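How to Dry Your Laundry Indoors Without a Dryer
By Mitali Wanigasekara
Updated May 26, 2024

When we moved to Lulanness, the apartment came with a lovely deep bathtub, a view of the bakery roof and no dryer. I told myself we would buy one by the end of the year. Several years later there is still no dryer, and I have become the sort of person who gets asked about drying racks at parties (small parties, but still!). So I have finally written down the whole routine, and I hope some of it is useful to you, whether you are in a tiny place like ours or you just want to give your towels a gentler life.

You don't need much to get started. A folding rack, a short length of line or a shower rod, a fan, and a window that opens will take you most of the way. If you already own a dehumidifier, wonderful, drag it out of the closet. If you don't, please read to the end before you spend any money.

Start with the washer

Most of the work of drying happens before you take anything out of the machine. I wish I had understood this the first winter, when I was wringing out jeans over the tub and wondering why my wrists hurt.

Run an extra spin. On our machine it is a separate button, and on older ones you may have to turn the dial to the last part of the cycle and let it go around again. An extra spin adds a few minutes and can save you half a day for cottons. Skip it for wool, silk, anything with beading, and anything you would be sad to see creased.

Wash smaller loads. I know it feels wasteful, and I fought it for a long time, but a full drum makes more wet laundry than an apartment can handle at once. I do one modest load most mornings and leave the big things, sheets and so on, for a day when I'll be home to turn them over.

Go easy on the detergent too. Extra soap stays in the cloth and makes it stiff, and people blame the rack for that. I was using Cropper powder straight from the scoop for years before I noticed that the scoop has a line halfway up, and that the line is there for a reason. Our towels have been noticeably nicer ever since.

Finally, take the load out as soon as it's done. Clothes that sit wet in a closed drum start to smell, and once that smell is in there, the only real cure is to wash them again.

Choosing a spot

The best place in your home is probably a place you don't want to put a rack. I'm sorry about this. You are looking for moving air first, warmth second and sunshine a distant third. Ours is the short hallway between the kitchen and the bedroom, where there is always a bit of a draft, and we have all learned to walk through it sideways.

Bathrooms work well if the exhaust fan is strong and the door can stay shut. Basements are cool and still and usually disappointing. A spare bedroom is lovely if you're lucky enough to have one – just pull the rack away from the wall. I like 12 inches of space all around it, and I leave more on any side that faces an outside wall, where damp likes to settle behind furniture and stay there.

Please don't put a rack right up against a space heater, or drape anything over one. Genivaldo Sales, who lives below us and was a firefighter for most of his working life, asked me to put that in bold letters. I can't do bold letters here, so imagine them.

Setting up the rack

I have owned a cheap rack, a very cheap rack, and the Jotell one we use now, and they all work on the same principle, so use what you have. Open it all the way. It sounds silly, but a half-opened rack will fold itself up in the night under a load of wet jeans, and the noise is terrible.

Put heavy things low and near the legs, light things up top. Leave an empty bar between items whenever you can. If you have more clothes than bars, the answer is to hold some back in a basket for an hour or two and swap them in, and I promise that goes faster than cramming everything on at once.

Give every piece a good hard shake before it goes up. Snap it like you are shaking crumbs off a tablecloth! This loosens the fibers, takes out a surprising number of wrinkles, and wakes up the cat.

Then smooth the seams, pull the pockets of your pants inside out so they stick out like little ears, and undo the cuffs on your shirts. Pockets and cuffs and waistbands are always the last parts to dry, and if you put something away with a damp waistband you will meet it again later by smell.

Moving the air

A fan does more than heat. I'll say it again, since I argued with my own mother over it for most of one October: a fan does more than heat. A plain box fan on the lowest setting, pointed slightly to one side of the rack so the air slides past the clothes, will beat a hot, closed room every time. It costs very little to run, and it won't shrink anything.

All that water has to go somewhere, though, and if you don't give it a way out it will find your windows and then your window frames. Open a window a crack, even in the cold. I do a few short airings a day in winter, with two windows open at opposite ends of the apartment, and then I close up and let the place warm again. If the glass is streaming in the morning, you are drying too much at once or airing too little.

Do you need a dehumidifier? Maybe. We borrowed one for a month before we made up our minds, and I'd suggest the same to anyone. The one we eventually bought cost 200 dollars secondhand, and I only run it in the wet part of the year. If you live somewhere dry, save your money and buy a second rack.

Towels, sheets and other large things

Towels want to be opened out in a single layer. Folding one over a bar is fine for the first hour, but then go back and shift it so the fold is in a new place. If yours come out crunchy, rub the two halves against each other once they're dry, or give them another good snap.

Sheets are the hardest thing to do indoors and I don't have a magic answer. I fold ours in half and hang them over two doors with a clean towel laid along the top of each door first. The old laundry room in the Stasent building, where my aunt lives, has a pulley rack on the ceiling, and I think of it with envy every time I change the bed. If you have high ceilings and a landlord who answers the phone, look into one.

For a duvet cover, button it closed, hang it by the bottom corners and turn it once, inside out, when the outside feels dry. The inside corners are where the socks are hiding, by the way.

Sweaters and knits

Never hang a wet sweater. The water is heavy and the sleeves will grow, and I have a gray cardigan that could now fit a giraffe. Lay the sweater on a big towel, roll the whole thing up like a jelly roll, and press on it with your knees. Then unroll it, move it to a dry towel, pat it into the shape you want and leave it flat. Turn it over the next morning.

Thick wool took 17 hours on my last try with the fan going, and I have known it to take two full days when it was raining. You can't really rush it. Go and read a book.

Shirts, blouses and light tops

These are the easy ones, and the ones I save for last, when I'm tired. Use hangers and you can skip most of the ironing. Button the top button, square the shoulders on the hanger, straighten the collar with your fingers and run your hands down the front placket while it's still wet. Gravity does the rest – or enough of it that I can go to work looking respectable.

Plastic hangers are what you want for wet things. Bare wire can leave rust marks, and unfinished wood may stain pale fabric. Wide shoulders are kinder than skinny ones, but a skinny one will do fine for a light top. Leave a hand's width between hangers on the rod, and point all the hooks the same way so you can lift the whole bunch down at once.

If you have only a few decent hangers, give them to the shirts with collars. T-shirts can go over a bar, folded at the armpits, where any line it leaves won't show.
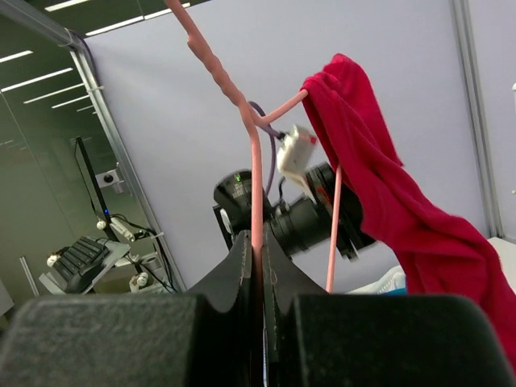 How to tell when it's really dry

Cool cloth can fool you into thinking it's damp, and warm cloth can fool you the other way. I check the thickest part: the waistband, the underarm seam, the corner of the towel where the hem doubles up. I hold it against my cheek for a moment. If there's any doubt at all, it goes back up for another hour.

Once things are dry, let them rest on the bed, unfolded, for a little while before you put them in a drawer. Then fold up the rack, wipe the bars with a barely damp cloth, and slide it behind the door until tomorrow.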